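怎样给老电影的访谈录音做文字稿和时间码

我叫 Primo Tedesco，住在 Urnton，中文是我后来学的语言，如果有句子不自然，请多包涵。我给一部关于老恐怖片的纪录片 Fernska 做访谈整理，下面写的是我自己用的步骤。适合两三个人的小剧组，不需要贵的软件。

开始以前

请准备：访谈的原始声音文件，一个能调慢速度的播放器，一个表格软件，一副耳机。原始文件先复制两份，放在不同的硬盘里，以后只在复制的文件上工作。

第一步：给文件起名字

我的格式是“片名缩写_受访人姓氏_卷号”。卷号写三位数，比如 265 或者 488，这样电脑排列的时候不会乱。文件名里不要用空格，也不要写“最终版”，因为过一个星期你就会有好几个“最终版”。

第二步：先听一遍，不打字

很多人戴上耳机马上就打字，我觉得这样比较慢。第一遍我只在纸上写人名、片名和地名。老导演说话的时候常常只说一个演员的小名，或者用拍摄时的片名，跟上映时的片名不一样。把这些词先查清楚，做成一张小词表，后面会省很多时间。

第三步：打字

播放速度调到正常的一半多一点。每次听一句，停下来写。重复的词和“嗯”“那个”可以不写，但是犹豫的地方请保留，写成“（停顿）”。剪辑师很需要这种停顿，观众有时候就是喜欢看一个老化妆师想了很久才回答。

听不清的地方写“（不清楚）”，再加时间，不要猜。我以前猜过一次，把一个摄影师的名字写成了另一个人，后来字幕要全部重新做。

第四步：加时间码

每个问题开始的地方加一次，每个回答超过两分钟再加一次。时间码要跟画面文件上的一样，不能用播放器显示的时间。如果声音和画面是分开录的，请先找到打板的声音，把两个文件对齐，然后才开始加。

第五步：做表格

表格一共 6 列：卷号、开始时间、结束时间、谁在说话、文字、备注。备注这一列我只写跟剪辑有关系的事，例如“提到 Dzene 片场的火灾”“外面有摩托车声”“这一段可以配海报”。如果受访人说的是别的语言，原文和翻译放在同一格里，原文在上面。

第六步：请另外一个人检查

自己检查自己的稿子，眼睛会累，错字看不见。我把表格发给 Jurkar 工作室的同事，她听十分钟，随便选位置。要是十分钟里面有超过 2 个错误，我就从头再听一遍。

常见的问题

两个人一起说话怎么办？分成两行写，开始时间写一样的。

自动识别的软件可以用吗？可以用来做第一稿，但是对旧片名和外国人名识别得很差，词表还是要自己做。

受访人后来想删掉一句话呢？表格里不要删，把那一行变成灰色，在备注里写“不使用”。
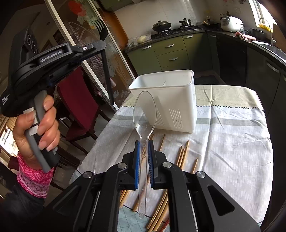 夹爪夹住一把透明塑料勺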